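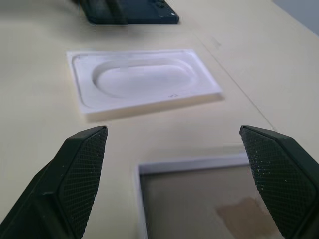
Packaging Design and Materials
Handout 5: Moulded inserts and fitted trays
Module leader: Deirdre McGrath. Practical sessions: Lwazi Baloyi

1. Purpose of an insert
An insert holds a product in a fixed position inside its outer box. It keeps the product away from the box walls, spreads load over a larger area and sets the order in which the contents are taken out. An insert that fits the box but lets the product move has failed in its main function.

2. Terms used in this module
Recess: the hollow formed in the top face to receive the product.
Lip: the raised outer edge running round the tray. It stiffens the sheet and locates the tray in the box.
Draft: the slope given to the walls of a recess so that the part releases from its mould.
Land: the flat area between the recess and the lip.
Clearance: the gap between product and recess wall, measured at the narrowest point.

3. Materials
Two groups are covered. Thermoformed plastic is made by heating a sheet and drawing it over or into a mould. The sheet thins where it is drawn deepest, usually at the lower corners of a recess. Moulded pulp is made from fibre suspended in water, collected on a mesh and dried. Pressing while hot gives a smoother face and closer tolerances.
A white, smooth-faced tray can belong to either group. Do not identify the material from colour alone. Check the underside and any trimmed edge, where fibre is easier to see.

4. Recess shape
Rounded rectangles and ovals are preferred to square-cornered recesses. A tight corner concentrates stress and, in plastic, causes local thinning. Wall slope should be consistent round the recess unless a finger notch is required. Shallow recesses need less draft than deep ones, but a vertical wall should not be specified.

5. Markings
Part numbers and material codes may be printed or moulded in. Place them on the land or the underside. Record any marking exactly as it appears. If it cannot be read, enter "illegible" and do not guess.

6. Practical work
Work in pairs at a clear bench. Each pair needs a tray, its box and lid, a steel rule and a depth gauge.
a) Record the outer length and width, including the lip.
b) Measure recess depth at 9 points, starting at the centre.
c) Place the tray in the box and note any sideways movement.
d) Load the recess with the 800 g test block for 25 minutes. Remove it and repeat (b).
e) Sketch the section through the long axis. Label lip, land and recess.

7. Submission
One sheet per pair, handed to Lwazi Baloyi at the end of the session. Give all dimensions in millimetres.

Revised 15 March 2020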